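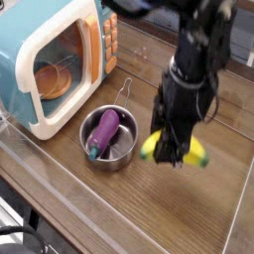

Herkness 玩具图书馆 常见问题

首页 > 借阅服务 > 常见问题

本页内容最近更新于2022年6月16日。家庭会员与机构会员的规定有几处不同,凡有区别的地方都在答案里分别写明。如果您要找的是图书借阅,请看“绘本角”页面,绘本角的卡和玩具卡不通用。

一、关于本馆

Herkness 玩具图书馆是做什么的?

我们出借玩具。会员凭卡把玩具带回家,到期归还,再换别的。馆内也有一块可以坐下来玩的区域,会员进馆不另外收费。目录里现有3,494件可借的玩具,包括积木、拼图、过家家用品、桌游、骑行玩具、音乐玩具和一部分感统用具。

你们有几个馆?

两个。总馆在 Abu Hammour,分馆在 Ustine。Ustine 分馆面积小,没有骑行玩具和大型攀爬件,但可以从总馆调过去。两个馆用同一套会员系统,卡通用。

谁可以办卡?

家里有十二岁以下孩子的家长或监护人都可以办家庭卡。祖父母可以单独办,不必挂在父母名下。幼儿园、托育点、课后班、诊所候诊区这类单位请办机构卡。没有孩子但需要用玩具做教学或者接待的,也按机构卡办理。

可以先看看再决定吗?

可以。每个家庭有一次免费试玩的机会,到服务台登记一下姓名和电话就能进场。试玩当天不能外借。

馆里说什么语言?

服务台可以用阿拉伯语、英语和中文接待。中文接待不是每个时段都有,需要的话请提前发邮件说明,我们尽量排上。目录网站有中文界面,右上角切换。部分桌游的说明书只有英文,条目里会注明。

二、会员与费用

家庭卡有哪几种?

分月卡、季卡和年卡。三种卡一次能借的件数一样,区别只在有效期和单价。具体价格请看“收费标准”页面,那里的数字随时会更新,本页不重复列出。

一次可以借多少件?

家庭卡同时在借上限为10件,其中大件不超过两件。大件指条目上带“大”字标记的玩具,一般是需要两个人搬或者放不进普通轿车后座的。机构卡的上限在签约时单独约定。

押金怎么算?

家庭卡押金按卡种收取,退卡时全额退还,有未结清赔偿的从中扣除。机构卡押金统一为3,000里亚尔。押金收据请保留,退卡时要交回原件;原件遗失的,持卡人本人带证件来填一张说明,也可以办。

押金多久能退?

退卡当天清点完在借玩具后提交申请,刷卡缴纳的原路退回,现金缴纳的在服务台领取。刷卡退款什么时候到账要看您的银行,我们这边提交以后就查不到后续进度了。

月卡到期没有续,玩具还在家里,怎么办?

先还玩具。卡过期以后系统会把在借玩具全部转成逾期,每天累计。补办续卡不能抵消已经产生的逾期费,不过如果您在到期后三天内续上,服务台可以手工免掉,请主动提出来。

两个家庭能合用一张卡吗?

不行。卡上最多登记两位成人和他们共同照顾的孩子。出了损坏或遗失,责任人只能是卡上的人。

可以暂停会员吗?

年卡可以暂停一次,最长三个月。很多家庭夏天要离开多哈,走之前来办就行。暂停前须还清全部在借玩具。月卡和季卡不能暂停。

机构卡需要哪些材料?

营业执照或办学许可的复印件、负责人证件复印件、一份盖章的借用申请表。申请表在网站上下载。诊所和医院如果是某个科室单独申请,请让行政部门盖章,科室章我们不收。材料齐了以后由会员部 Melina Sarantis 审核,她会直接给负责人打电话确认用途。

三、借玩具

怎么查有没有库存?

在目录网站搜索玩具名称或者编号。条目右侧显示“在馆”“借出”“清洁中”或“维修中”。“在馆”后面会写是哪个馆。目录每晚更新一次,白天被别人借走的有时还显示在馆,要专程来取的话建议先预约。

怎么预约?

登录后点“预约”,选取货的馆。玩具到位后您会收到短信,我们保留三天,过期自动放给下一位。同时预约的上限是四件。电话预约也接受,但只在开馆时间内,而且电话里不能查您的历史记录。

预约排到我了,但是我那几天来不了?

在短信里的链接上点“顺延”,您会退到第二位,不用重新排队。每件玩具只能顺延一次。

过家家类玩具是整套借还是单件借?

看条目。厨房类的玩具分两种登记方式:炉灶、微波炉、冰箱、水槽这样的主体是单独一件,锅碗、餐具和仿真食物按包登记,一包算一件。想凑一套厨房,通常是借一个主体加一两包配件。配件包里每一样东西都印在包装内侧的清单上。

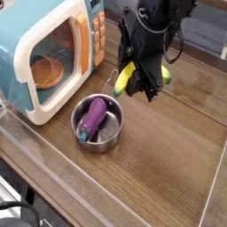 玩具微波炉和不锈钢小锅

小锅是真的不锈钢,能放到灶上加热吗?

不能。过家家用的金属锅具一律不得接触明火、电磁炉或烤箱,也不要盛放食物给孩子吃。它们没有按食品用具登记和检查。玩水、装豆子、装彩色米都没问题,玩完请擦干再收进包里。

玩具微波炉带电池吗?

有的款式带灯和提示音,需要电池,有的不需要。条目里“供电”一栏会写清楚。需要电池的玩具借出时不附电池,请自备。归还时请把您自己的电池取出来,留在里面的电池我们会回收处理,不退。

厨房主体玩具适合多大的孩子?

目录给的建议是三岁以上,配件包按里面最小的一件来定,有些写的是四岁以上。家里有更小的孩子一起玩时,请先把小零件挑出来放到高处。建议年龄仅供参考,服务台不会因为孩子年龄不到而拒绝出借,磁力片和带小球的玩具除外,这两类我们会核对卡上登记的生日。

能借给学校开放日用吗?

机构卡可以,家庭卡不行。开放日、义卖、生日会这类有外人参与的活动,请选“活动借用”,期限为一天到三天。十一月活动多,大件往往很早就被约满,请尽早登记。

可以指定要全新的吗?

不可以。新入库的玩具和旧的用同样的编号规则,系统不分新旧。

四、归还与续借

借期多长?

普通玩具两周,桌游和拼图三周,骑行玩具一周。到期前一天系统发短信提醒。短信没收到不影响到期日,请以账户里显示的日期为准。

能续借吗?

没有人预约就能续,每件续一次,续借期与原借期相同。骑行玩具不续借。续借请在到期日闭馆前操作,逾期以后网站上的按钮会变灰,只能打电话。

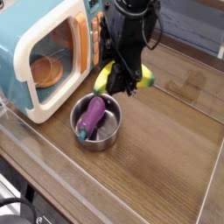

五、清洁、损坏与遗失

还之前需要自己清洗吗?

请做简单清洁:塑料和金属的用湿布擦一遍,布类抖掉沙土和碎屑,木头的用干布擦。沾了颜料或者橡皮泥的请尽量去掉。消毒由我们做,您不需要喷酒精,酒精会把一些印刷图案擦花。

布玩偶可以放洗衣机吗?

带“可洗”标签的可以,冷水,装网袋,自然晾干。不要烘干。没有标签的请不要下水,直接还回来,在归还单上勾“需清洗”,不另收费。

你们怎么消毒?

硬质玩具用玩具专用清洁剂擦洗后晾干,小件装网篮浸泡。布类机洗或者蒸汽处理。桌游卡牌逐张擦拭,纸质说明书放不进清洁流程,破损了就换一份复印件。清洁完成以后要有人核对清单才能上架,所以您还回来的玩具不会当天就显示在馆。

木制玩具表面掉漆了要赔吗?

正常磨损不赔。边角磕碰、漆面变薄、贴纸卷边都算正常磨损。用力摔断、被宠物啃咬、泡水变形的按损坏处理。分不清的时候由服务台两位同事一起看,意见不一样就按磨损算。

缺了一个零件怎么办?

先照常归还,在归还单上写明缺什么。我们给您登记一个“待补件”,期限是11天,期间找到了送回任意一个馆都行,不收费。期满还没有找到,按零件价格收取。零件价格表挂在服务台旁边,网站上也有。小零件多数很便宜,拼图缺片除外,拼图缺一片就按整盒价的一半算。

整件丢了呢?

按目录里的重置价赔偿。重置价不是买入价,每年核一次。您也可以自己买同款新品来抵,必须同品牌同型号,并且未拆封。买之前请先把链接发给我们确认,有几款外形一样但是材质不同,买错了我们没法收。

赔过钱以后又找到了,能退吗?

赔偿之日起三个月内带着玩具和收据来,可以退还赔偿款,扣一笔手续费。超过三个月,玩具归您。

孩子玩的时候受伤了,需要告诉你们吗?

需要。不论伤得轻重,请把玩具编号和经过告诉我们,并停止使用该玩具。我们会把同批次的全部下架检查。报告受伤不会影响您的会员资格。

发现玩具有松动的螺丝或者裂缝怎么办?

不要自己拧紧或者上胶,放到孩子拿不到的地方,下次来的时候带回来。急着要同类玩具的话,换一件不占您的预约名额。

逾期费怎么收?

每件每天计一次,闭馆日不计。逾期费封顶为该件玩具的重置价。有逾期费未付时,账户可以还玩具,不能借和预约。

六、取送服务

可以送上门吗?

多哈市区和 Abu Hammour 周边可以。送货每周排班,具体哪天送到您那一片请看“送货区域”页面。送货费按次收取,和件数无关,大件另加搬运费。

送货的时候家里必须有人吗?

送货可以放门卫,归还必须有人当面交接。司机要在现场核对配件清单,核对时间会长一些,请不要等司机到了才开始找零件。

能自己叫车来取吗?

可以。请在预约备注里写上取件人的姓名和车牌,并让司机出示您收到的取件码。东西离馆后,运输途中的损坏由会员承担。

Ustine 分馆能还总馆借的大件吗?

能还,但是请先打电话。分馆后门的卸货位和隔壁店铺合用,有时候停不进车。

七、捐赠与入藏

家里不用的玩具可以捐吗?

欢迎。我们收完整、干净、没有安全问题的玩具。不收毛绒玩具、安全座椅、学步车、充气玩具和任何带水银或不明液体的东西。电子玩具请先装上电池试一下,能正常工作再送来。

捐赠的玩具都会上架吗?

不一定。先由入藏组检查,查材质、零件、安全标识和馆里已有的数量。不适合上架的会转给 Laventhorpe,由他们分给社区里的家庭。您如果不同意转赠,请在捐赠单上勾“退回”,我们会通知您在两周内取走。

捐赠能抵会费吗?

不能。捐赠单可以换一次活动区的亲友入场,当年有效。

能建议你们买某件玩具吗?

可以,在目录网站底部填“荐购”表。每季度统一看一次。被采纳的,荐购人自动排在预约第一位。没有被采纳的一般不逐条回复,如果您很想知道原因,可以写邮件来问。

你们买玩具有什么标准?

先看能不能反复清洁和能不能配到零件。一件玩具平均要经过很多家庭的手,零件断供的话很快就没法借了。其次看馆里同类的在借情况,长期没有人借的类别不再增加。价格排在后面。带屏幕的玩具和需要下载应用才能玩的玩具不买,这一条从开馆起没有变过。

八、馆内活动区

活动区要预约吗?

平时不用,学校放假期间要。假期按场次入场,每场一个半小时,网站提前一周放号。

可以把孩子单独留在活动区吗?

不可以。活动区不提供看护。每位成人最多带三个孩子。

能带吃的进去吗?

水可以,其他食物和饮料请在门口的长凳上吃完再进。过敏源的问题我们收到过不止一次投诉,所以连小包装的饼干也不能带。

活动区的玩具可以外借吗?

编号以“馆”字开头的不外借,其他的可以直接拿到服务台办理。如果正有孩子在玩,请等他玩完。

可以拍照吗?

拍自己的孩子没有问题,请避开别人家的孩子。需要商业拍摄或者采访的,请提前写邮件给会员部。

推车放哪里?

入口左手边有推车区。那里没有人看管,贵重物品请随身带走。下雨时推车区会积水,请推进来靠墙放。

九、账户与个人信息

忘了密码怎么办?

登录页点“忘记密码”,链接会发到您登记的邮箱。邮箱也换了的,请本人带证件到服务台改。电话里不能改邮箱。

卡丢了要补办费吗?

第一次免费,以后每次收工本费。其实不带卡也能借,报卡号或者手机号,再出示证件就行。

你们保存孩子的哪些信息?

名字和出生年月,用来核对年龄限制和生成推荐。不收集照片和学校信息。借阅记录在归还后保留一年,之后只留下没有姓名的统计数字。您可以随时要求提前删除,写邮件或者在服务台填表都可以,有在借玩具时要先还清。

为什么总收到推荐短信?

账户设置里有一项“新到推荐”,默认是开的。关掉以后只会收到到期提醒和预约到货。

没有找到您的问题?

请写邮件给会员部,标题里带上卡号和玩具编号(如果有)。关于机构卡和活动借用的问题,请注明转 Melina Sarantis。投诉请用服务台的蓝色表格,或者在网站“联系我们”里选“投诉”一项,这两个渠道都会有编号,方便您以后查询。普通邮件没有编号,节假日期间回复会慢一些。

相关页面:收费标准|送货区域|零件价格表|机构卡申请表下载|绘本角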